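Container closure integrity for small-volume liquids
Speaker notes, afternoon session
Eilif Engebretsen, Hakard packaging group
14 February 2025

Opening

Thank the chair. Say that the talk covers leakage and water loss through closures on small bottles, and that it leaves out microbial ingress, which Margus Jaunzems has the slot for after the break. Questions at the end, except on definitions. If a term is unclear, stop me.

Slide 1 – Terms

Closure: cap, liner and any insert, taken together. People say "cap" when they mean the whole stack, and then the fault reports are hard to read.

Land seal: the flat top of the neck pressed against the liner or the underside of the cap.

Plug seal: an insert pushed into the bore of the neck. Most dropper bottles rely on this for retention and on the cap only to close the nozzle.

Application torque and removal torque are different quantities. Removal torque is lower in nearly every case, and it falls with time as the plastic relaxes. Do not use one as a stand-in for the other.

Slide 2 – Why small bottles are harder

The loss through a closure depends mainly on the seal perimeter and the gap. The contents depend on volume. Go down in size and the perimeter shrinks more slowly than the volume, so the same quality of seal costs a larger share of the contents. A loss that would pass unnoticed in a large bottle can move the concentration of a small one out of its limits.

Wall permeation follows the same argument. Surface area per unit volume goes up as the bottle gets smaller. Low-density polyethylene squeezes well and lets water vapour through slowly but steadily. It also lets some solvents through a good deal faster.

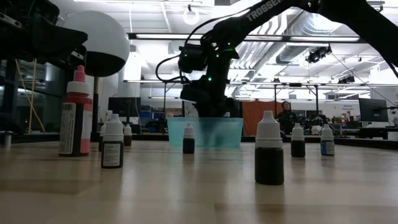
The practical result is that weight loss has to be reported as a percentage of fill and not in milligrams alone. Halvard Forsberg raised this at the last meeting and the template was changed in September. Some laboratories still send in the old form. Please check before you file.

Slide 3 – Failure routes

Take these in order and do not rush the third.

First, under-torque. The liner is not compressed across its full width. Usually found early, as it leaks on its side within hours.

Second, over-torque. Threads strip or the cap rides up on one side. The seal may pass on the day and fail after a few temperature cycles.

Third, relaxation. Nothing was wrong on the line. The polymer creeps under load, the clamping force falls, and the closure opens by a very small amount. Heat speeds this up. A warm van is enough. Mention the Falia warehouse results: stock from the top racking showed more loss than stock from the floor, same batch, same line.

Fourth, damage to the land. A scratch running across the seal face gives a direct path. A scratch running round it often does no harm at all. Inspection staff tend to reject both, and that is acceptable, but the reject figures should keep them apart.

Slide 4 – Test methods

Weight loss. Weigh, store, weigh again. Slow and cheap, and it measures what we care about. Use control bottles with a sealed neck so that wall permeation can be subtracted. Without controls the figure cannot be assigned to the closure.

Vacuum decay. Fast and non-destructive. It does poorly where liquid blocks the leak path, so state which way up the bottle was held.

Dye ingress. Easy to show to an audience and easy to get wrong. The reading depends on who is looking. At the Diltard site two readers now score every set separately, and they disagree more often than was expected.

Removal torque. Useful for watching a line. It says very little about leakage taken alone.

Slide 5 – The storage trial

Design: 288 bottles, stored at 9 weekly pull points, split evenly between upright and inverted. Fill and closure were held constant. The capping head was the only factor changed between the two arms.

Order of handling at each pull point:

1. Take the bottles out and leave them in the weighing room until they reach room temperature. Warm plastic sets up air currents in the balance and the reading drifts.

2. Wipe the outside with a dry lint-free cloth. Handle with gloves from this step on.

3. Check the balance against the reference mass and write the reading down, including when it agrees.

4. Keep each set on its own area of the bench and match the numbers to the sheet before weighing.
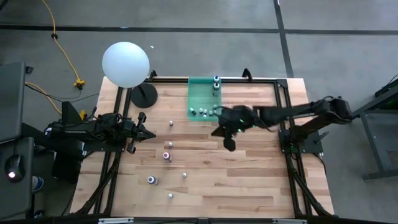

5. Weigh each bottle twice. If the readings differ by more than the balance tolerance, weigh a third time and record all of them.

6. Return to storage in the original orientation. An inverted bottle put back upright is lost to the trial – mark it and leave it out.

Results: inverted bottles lost more, as expected. The new capping head gave a narrower spread but the same median. Njål Grønli will object that spread is the wrong measure for a skewed set. He is right, and the quantiles are on the backup slide.

Slide 6 – Open points

Liner supply. The Benítez liner was used throughout. No claim is made for any other.

Transport vibration was not tested. Ottar Midtbø has a proposal out for comment, and replies should go to him directly.

Leave this slide up during questions.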